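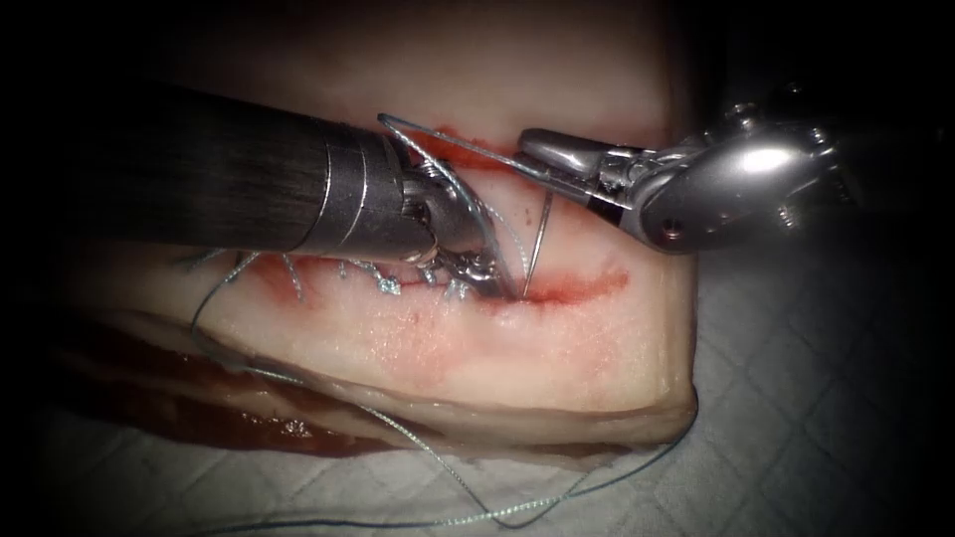

1. 背景と目的

結節縫合は一針ごとに糸を結んで切る縫合法で、一か所の結び目が緩んでも隣の針に影響が及びにくい。その反面、針ごとに張力が独立するため、創全体の閉じ方にばらつきが出る。Lernarance 実習の前期課題では、このばらつきがどの段階で生じるかを、脂肪の厚い組織ブロックを用いて調べた。

先行する班の報告は、シリコーン製の縫合パッドを用いたものが中心である。パッドは厚みが均一で表面が乾いており、刺入点の間隔をそろえやすい。脂肪を含む組織では表面が滑り、創縁が締め込みによって沈む。パッドで得た手順をそのまま移した場合、どの項目の評価が下がるかを明らかにすることを目的とした。

当初は連続縫合との比較も計画に含めていたが、5月の予備試験で脂肪層が裂ける例が続き、条件をそろえられないと判断して対象から外した。連続縫合に関する記述は付記に限る。

2. 担当

縫合手順書の作成と実施は Murdo Gunn、評価と記録は Aidan Ní Bhriain が担当した。本文は両名の共同執筆である。評価者は各針の実施順序を知らされない状態で採点した。ただし創の端の針は位置から順序が推定できるため、完全な盲検にはなっていない。

3. 材料

3.1 組織ブロック

食用として流通する厚切りの組織塊を Ó Ceallaigh 精肉店から購入した。上面が淡色の脂肪層、その下が暗赤色の肉層という層構成のものを指定した。使用した検体は5個で、最も重いものは951 gであった。購入後は密閉して冷蔵し、開始前に室温に戻した。凍結した検体は解凍後に脂肪層がもろくなるため使用していない。

検体は白いキルト状の敷布の上に直接置いた。固定具は使わなかった。予備試験で四隅をピンで留めたところ、ピンの方向に創縁が引かれ、締め込み前から創が開いた状態になった。敷布に置くだけの方法では検体がわずかに動くが、創縁にかかる外力は小さい。肉層から出た液は敷布に残る。敷布は検体ごとに交換した。

3.2 縫合糸

Rerkason から練習用として入手した編み糸を使用した。単糸に比べて結び目が滑りにくい一方、繰り返し把持すると表面がほつれる。図1の結び目にも、緑がかった灰色の糸がややほつれて小さな房のようになった様子が認められる。ほつれは結び目の保持に直接は関与しないと考えたが、糸端の長さを測るときの誤差要因になるため、記録票に欄を設けた。

3.3 評価票

Dranton 評価票を一部改変して用いた。原票の項目のうち、皮膚表面の段差に関する項目は脂肪面では判定できないため削除し、代わりに「創縁の沈み込み」を加えた。改変後の項目は以下のとおりである。

刺入点の間隔
創縁からの距離の左右差
創縁の接合
創縁の沈み込み
結び目の位置
糸端の長さ
糸のほつれ

4. 方法

4.1 切開

ブロック上面に、長辺に沿って直線状の切開を一本入れた。深さは脂肪層内にとどめ、肉層に達しないことを目標とした。切開の端では刃を抜くときに浅い傷が残りやすい。この部分は縫合の対象に含めず、評価からも除外した。切開が蛇行した場合も引き直しは行わず、そのまま使用した。

4.2 縫合

縫合は切開の一端から他端へ、一方向に進めた。中央から始めて両側へ進める方法もあるが、既に閉じた部分と開いた部分の境界が二か所になり、張力の評価が複雑になる。一方向であれば境界は常に一か所である。図1はこの途中の状態にあたり、創の左側に4個の結び目が並び、その先では創縁が開いている。

各針の手順は次のとおりとした。

(1) 創縁を片側ずつ軽く持ち上げ、刺入点を決める。隣の針との間隔は5 mmとする。
(2) 針を脂肪面に対して垂直に入れ、創の底に近い深さで対側へ通す。
(3) 対側の刺出点が創縁から同じ距離にあることを確認する。ずれている場合は糸を引かずに針を戻す。
(4) 糸を引き、短い側の糸端を残す。
(5) 最初の結びで創縁を寄せる。創縁が触れた時点で締め込みを止める。
(6) 向きを変えて結びを重ねる。
(7) 結び目を創の片側へ寄せる。
(8) 糸端を短く残して切る。

(5)の停止点は実施者の判断に委ねた。張力計を組み込むことも検討したが、糸の取り回しが変わり、通常の手順と比較できなくなるため見送った。

4.3 記録

評価は終了後の検体を直接見て行った。組織表面に光沢があるため、画像のみから創縁の接合を判定すると、反射を隙間と誤ることがある。

評価に用いた結び目は全検体を通じて164個である。途中で糸が抜けたもの、脂肪が裂けて打ち直したものは含まない。打ち直した位置の隣の針は評価に残した。

5. 結果

5.1 刺入点の間隔と左右差

間隔は、縫い始めと縫い終わりで広くなる傾向があった。中央部では手順書の値に近い。縫い始めでは基準となる隣の針がなく、縫い終わりでは残った創の長さに合わせて間隔を調整していた。後者は手順書に端数の処理を書いていなかったことに起因する。

左右差は全体に小さかったが、切開が蛇行した検体では曲がりの内側で創縁からの距離が短くなった。針を創の接線に対して直角に通さず、ブロックの長辺に対して直角に通していたためと考えられる。

5.2 創縁の接合

接合不良は、進行方向の先頭にあたる針、すなわちその時点で開いた創に隣接する針に集中した。次の針を入れると見かけ上改善する例が多く、評価の時点によって結果が変わる。本報告では終了後の評価を採用し、途中の状態は参考値とした。

終了後も接合不良が残った針では、脂肪の小片が創縁の間に挟まっていた例があった。刺入時に押し出された脂肪が創内に落ちたものとみられる。手順書には創内の確認を入れていなかった。

5.3 創縁の沈み込み

評価が最も低かった項目である。シリコーンパッドでは、締め過ぎると創縁が盛り上がるか、パッド自体が反る。脂肪面では糸が表面に食い込み、創縁が結び目とともに沈む。締め過ぎの兆候が逆向きに現れるため、パッドで習得した停止の目安が使えなかった。

沈み込みは後半の検体で減少した。ただし検体の脂肪の厚さが一定ではないため、習熟による改善と断定することはできない。薄い部分では沈み込みの程度が小さく、代わりに糸の下に溝が残った。

5.4 結び目の位置

手順(7)に従い、結び目は創線上を避けて片側に置くこととした。実際には創線上に残ったものが多い。結び目を寄せる操作を行っても、脂肪面が滑るため糸が元の位置に戻る。図1でも結び目は創線に沿って並んでいる。二回目の結びを重ねる前に寄せた場合は戻りにくいことが後半で分かり、最後の検体ではこの順序を採用した。

5.5 糸端の長さとほつれ

糸端の長さは短くそろったが、ほつれの強いものでは端の位置を一点に定められず、評価者の判断で束の中央を端とみなした。ほつれは、糸の同じ箇所を何度も把持した場合に目立った。短い側の糸端を長めに残した針では把持の位置を変えられるため、ほつれが少ない。その分、切り捨てる糸が増える。

6. 考察

縫合のばらつきは、刺入よりも締め込みの段階で大きかった。刺入点の間隔は目視で修正でき、誤りがあれば糸を引く前に針を戻せる。締め込みは一度脂肪に食い込むと戻せず、緩めても溝が残る。修正の可否がそのまま評価の差に現れたと考えられる。

停止点を「創縁が触れた時点」と定めたことにも問題がある。脂肪の創縁は表面側が先に触れ、深部に隙間が残ることがある。表面で判定すると深部の接合が不足し、深部まで寄せようとすると表面が沈む。深さの異なる二層に分けて縫うことが解決策になりうるが、今回の切開の深さでは下層の針をかける余地が少ない。

開いた創に隣接する針の評価が低いことについては、その針が未縫合部分の張力も受けているためと解釈した。仮留めの糸を創の中ほどに一本置き、終了前に除去する方法で確認できる。予備試験では行っていない。

評価票の「創縁の接合」と「創縁の沈み込み」は独立ではない。沈んだ創縁は上から見ると接合しているように見え、接合の点が高くなる。両項目を合計すると締め過ぎが過小に評価されるので、本報告では合計点を示さなかった。

7. 制限

実施者は一名であり、個人の癖と手順の性質を分けられない。検体は血流のない組織で、腫れによる張力の変化は再現されない。温度は室温とのみ定めたため、時間のかかった検体では脂肪が軟化していた可能性がある。表面の液は各針の前に拭き取ることとしたが、拭く回数は規定していなかった。

8. 手順書の改訂案

以下を次期の班に引き継ぐ。

縫い始める前に刺入点をすべて印で示し、端数を両端に振り分ける。
切開が曲がった部分では、創の接線を基準に針の向きを決める。
糸を引く前に創内の脂肪片を除く。
結び目は二回目の結びを重ねる前に片側へ寄せる。
短い側の糸端を長めに残し、把持位置を結びごとに変える。
拭き取りは一針ごとに一度とし、記録票に印を付ける。
検体ごとに脂肪の厚さを切開の両端と中央で測り、沈み込みの評価に併記する。

9. 付記

連続縫合の予備試験では、糸を端から引いたときに中ほどの脂肪が裂けた。裂けた位置は刺入点が創縁に近い箇所と一致していた。創縁からの距離を広げれば避けられる可能性があるが、追試はしていない。

改訂版の手順書と評価票は実習室の共有棚に置いた。提出日 6月30日。

図1 縫合途中の組織ブロック(本文冒頭)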